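29 January 2024

A long day, a good one, and I am writing this with my feet on the radiator and a cup of tea that went cold while I was hunting for a pen. We finally got the full set of kitchen trials back for Mai (I still smile that we named the planner Mai, it makes the status emails sound like news of a cousin). Tuấn had queued 687 runs over the weekend, and I went through the spoon ones first, knowing full well they'd be the hard ones.
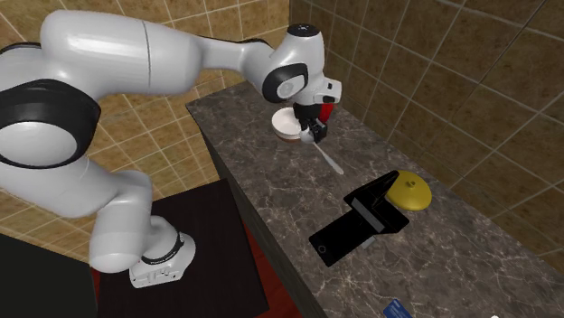 Spoon trial, gripper down beside the white bowl.

Our whole idea, the thing I have been boring everyone with since August, is that the arm should learn where to take hold of something from only a handful of demonstrations, provided we keep changing what sits around it. So we gave it 20 demonstrations and shuffled the counter every time. Lộc thought 20 was stingy. I thought so too, if I'm truthful, but I had already put it in the plan we sent to Skondura and I was too stubborn to go back!
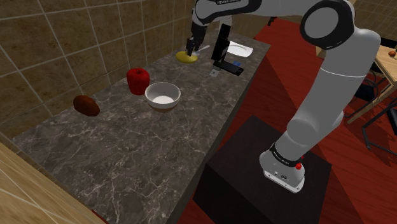 Clutter is what I care about most in this study, and I spent a happy hour after lunch sorting the runs by how crowded the target was. A lone object is easy on everybody. I kept coming back to the layouts where the spoon-like utensil lies right up against the yellow fruit, with the fingers pointing down at the pair of them, while the apple and the bowl have all that bare stone to themselves. Of the 169 runs I filed as crowded, the old planner managed fewer than half and Mai got through well over two thirds, and I checked that twice before I let myself say it out loud to Tuấn, who only nodded and asked if I'd eaten.

The wrist view is still where I learn the most. Lộc wants us to drop it and save the computing time, and we went back and forth over that, very politely, for most of the afternoon.
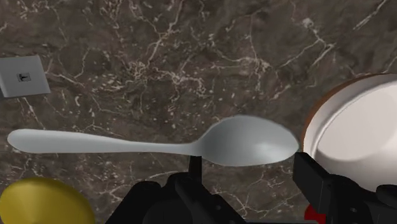
From the wrist: fingertips on either side of the spoon's bowl.

I want to hang on to it until we've rerun the thin handles with 4 different starting heights. Postley has the machines free tomorrow night, so Tuấn will send the jobs over then. Must remember to ask him about the random seeds, and to bring back Lộc's umbrella, which has been in my hall for a week now.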